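Gellero pocket microscope and clip-on lens, after a season of looking at scale insects

I should say straight off that I'm not an entomologist. I'm someone with a lemon tree, two camellias, a bay in a pot and far too much patience for things the size of a lentil. But I've been trying to put names to the small creatures on my plants for a while now, and my old hand lens finally lost its hinge, so I treated myself to the Gellero set. It's the one that comes as a stubby pocket microscope plus a little lens that clips over your phone. I've used it most days since, so I think I can be fair about it.

What you get: the scope, the clip lens, a strip of blank glass slides, a drawstring pouch, and a leaflet that folds out to the size of a tea towel and tells you very little. No batteries in mine. It wants a single AAA and the cover is fiddly, so do it at a table and not halfway up a stepladder like I did.

The box says it magnifies up to 200 times. I'd forget that number. At the top end the picture swims about, the light is too harsh, and you spend your whole time chasing one leg of one mite across a black hole. Turn the wheel down to its lowest setting, though, and it's lovely! Soft brown scale on the bay leaves looked like a row of little varnished tortoises. I could see the notch at the back end quite clearly, and the crawlers wandering out from underneath an old female, pale yellow with tiny dark eyes. I had never seen crawlers properly before. I made everyone in the house come and look.

Focus is by a ridged wheel on the side. It's stiff to start with and it does loosen up, maybe a bit too much, as mine now drifts if I point the scope downwards for long. I've put a rubber band round it, which helps.

The light is the weakest part of the thing. It's a single white LED off to one side, and anything waxy or shiny just glares back at you. Mealybugs come out as a white blob with a halo. I tried a scrap of baking paper taped over the bulb and it was so much better that I can't think why they don't put a diffuser in. With the paper on I could make out the short wax fringe down the sides of the mealybugs on my hoya, and the two longer tails at the back, and that was enough to get me to long-tailed mealybug in my book. (I'd been calling them citrus mealybug for years. Sorry, mealybugs.)

Outdoors it's a different story. You have to press the base right up against whatever you're looking at, and twigs are not flat. On the camellias I ended up snipping the leaf and taking it indoors every time. If you want something for standing in a hedge with, buy a decent folding loupe and spend the rest on cake.

Now the clip lens, which I nearly didn't bother with, and it's the half I use the most. It slides over the phone camera, it stays put as long as you take the case off, and it gives you a close view with enough breathing space that you aren't squashing the subject. You do have to hold very still. My method is to breathe out, rock gently back and forth and take far too many pictures. I came back from one afternoon at the Lallivden allotments with 900 on the phone, and 20 of them were worth keeping. One of those is an adult ladybird with its head under the edge of a mealybug egg sac, so I'm not complaining.

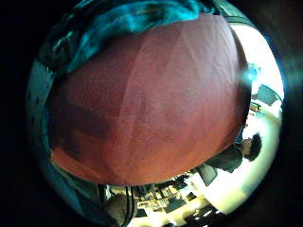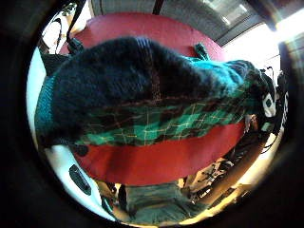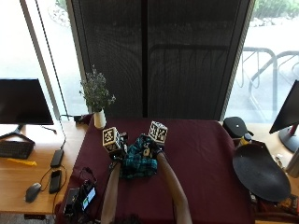
Annapurna Gowda wrote in after I put the first half of this up, to say that she has the same set and gets on much better with the scope than I do outdoors. Her trick is to lay the twig across a bit of foam with a groove cut in it, so the base of the scope sits level and the twig can't roll. She also told me off, quite nicely, about the magnification. For armoured scales she does go higher than I do, but only once she has flipped the cover off with a pin and is looking at the body underneath, as the cover alone won't get you very far with that lot. And she reckons the rubber band is a bad idea in the long run and that a wrap of plumber's tape under the wheel would be kinder.

Well, I've tried the foam and she's quite right. I cut a groove in an old kneeling pad with the bread knife and it holds a camellia twig perfectly. Still no good for anything attached to the plant, mind you, but for cut bits it has saved me a lot of muttering. I haven't done the tape yet.

The armoured scale business took me longer. I'd been looking at what I thought were oystershell scales on a neighbour's apple, all those little brown mussels lined up along the bark, and it hadn't crossed my mind to look under one. So I did. With a fine pin and the scope at its lowest you can lift the cover away in one piece, and beneath it, in autumn at least, there's a neat heap of pearly white eggs and a shrivelled scrap that used to be their mother. I found it rather moving, which is a silly thing to say about an apple pest. I went up a notch for the eggs and the picture held together, so perhaps I was too hard on the middle settings. The top one is still useless.

A word on the phone side of things. The leaflet wants you to download an app called Marar, and you don't need it. The clip lens works with the ordinary camera. Marar does put a scale bar on your pictures, which sounds perfect, but you have to tell it your phone model and mine wasn't on the list, so my soft scales came out longer than my thumb. I now put a scrap of graph paper next to the leaf and measure from that. It's low tech and it works.

Compared with the others I've had a go with: a friend has the Wavadon bench model, with a proper stand and two eyepieces, and there's no contest if you want to sit and draw antennae. You get depth, both your hands are free, and the light comes in from either side on bendy arms. It also takes up half a desk and costs many times as much. I had an hour with it in September and came home sulking. For someone who mainly wants to know whether the bump on the stem is alive, dead, or a bit of the stem, the Gellero does the job.

That, by the way, is what I use it for more than anything. Alive or dead. After I'd gone over the lemon with soapy water I wanted to know whether it had done any good, and by eye you can't tell, as dead soft scales can hang on for ages. With the scope you can nudge one over and see. A live one is plump and moist underneath. A dead one is a dry little lid. And if there's a neat round hole in the top, leave it where it is and cheer, that's a parasitic wasp that has hatched out and gone off to find you some more. I found a good many holes on the bay and stopped treating it altogether.

Things I'd change, then. Put a diffuser on the light. Make the battery cover something a person with cold hands can open. Give us a leaflet with a single useful drawing in it. The pouch is nice but it sheds fluff, and at this magnification a bit of fluff is a tree trunk, so I keep the lens in an old glasses case now. The slides are fine. I broke one.

Things I wouldn't change: the size, the weight, and the clip lens, which I'd happily buy on its own. It lives in my coat pocket and has been through at least one downpour with no harm done. I've got something over 3000 pictures of small brown bumps sitting on the computer, and my next winter job is to put names on the ones that deserve them.

Would I buy it again? Yes, at the price, for soft scales, mealybugs, whitefly and aphids on leaves you can bring to a table. For thrips I'd want better optics, they're just too quick and too thin and I mostly got their shadows. For mites, borderline. I could see that they were mites, and I could see the two dark spots on the two-spotted ones, and after that I was guessing.

If anyone has found a way of keeping crawlers still without squashing them, I'd love to hear it. I've tried ten minutes in the fridge and they were up and walking before I'd got the wheel turned.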